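3.2 How long is too long for a kitchen sponge?

I'll admit it, I started this part of the project because of an argument. Noboru Ebihara, who shares my bench (and, for two years, shared my apartment), swears that a sponge is good until it falls apart. I toss mine when it starts to smell. We both work with bacteria for a living and we couldn't agree on something everybody has sitting next to the sink! So we wrote it into the study.

We signed up 19 households in Akgate and handed each one the same plain cellulose sponge, fresh out of the pack. They were told to wash dishes the way they always do. No special soap, no extra rinsing, and please, no being on your best behavior because a scientist is going to look at it. In March we went back for the sponges, cut a small cube from the middle of each one, squeezed it out in sterile salt water and spread the water on plates. The middle matters. The outside dries between uses, more or less, but the inside can stay damp all day, and damp is what bacteria like.

The first thing we saw was how different the sponges were from each other. The one with the most growth gave us some 2,000 times as many colonies as the one with the least, and they'd been in use for the same number of days. I went back and replated both because I figured I had mixed up a dilution. I hadn't. Most of what grew was ordinary stuff that comes off skin and vegetables and wouldn't bother a healthy person. We did find two sponges carrying bacteria we'd rather not see near a salad, and both came from kitchens where raw chicken juice got wiped up with the sponge and the sponge then went straight back to the dishes.

Then there was the question of cleaning. People do all kinds of things to sponges. They microwave them, boil them, soak them in vinegar, run them through with the towels. We asked every household what they did, and the answers are in Section 2.4, but the laundry crowd was bigger than I expected, so I gave them their own group in the follow-up.

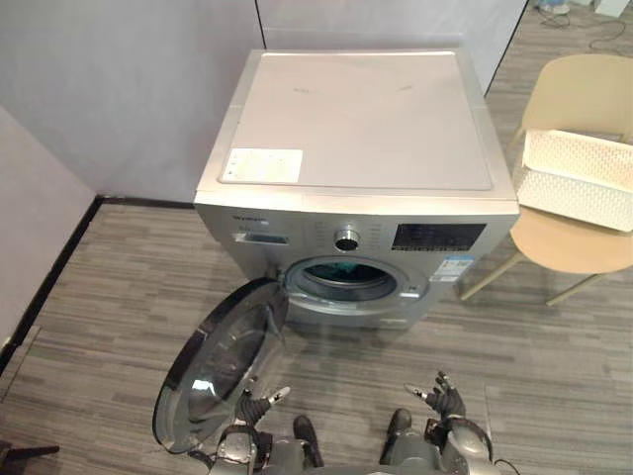
Figure 3. Front-loading washing machine.

For the follow-up we took 13 heavily used sponges and cut each one into equal pieces, so every cleaning method got a piece of the same sponge. Hot washing knocked the counts down a lot. So did boiling. Vinegar did less than its fans would like (sorry, Mom). What surprised me more was what came next: we put the cleaned pieces back in damp dishes with a little food residue, and within a few days the counts had climbed most of the way back, whichever method we'd used. Ronaldo Layug had warned us about this from his work on dishcloths at Howells, and I should have listened to him and planned for a longer run.

A few cautions. Our sample is small and it's all from one town, with one kind of water. We grew only what will grow on a plate, so anything fussier got missed. And we never looked at whether anybody got sick, so please don't read these counts as a measure of danger. They tell us how crowded a sponge is and that's about it. We'd like to run the same test with plastic brushes next, which dry a lot faster, and two of the Akgate families have already said they'll switch for us.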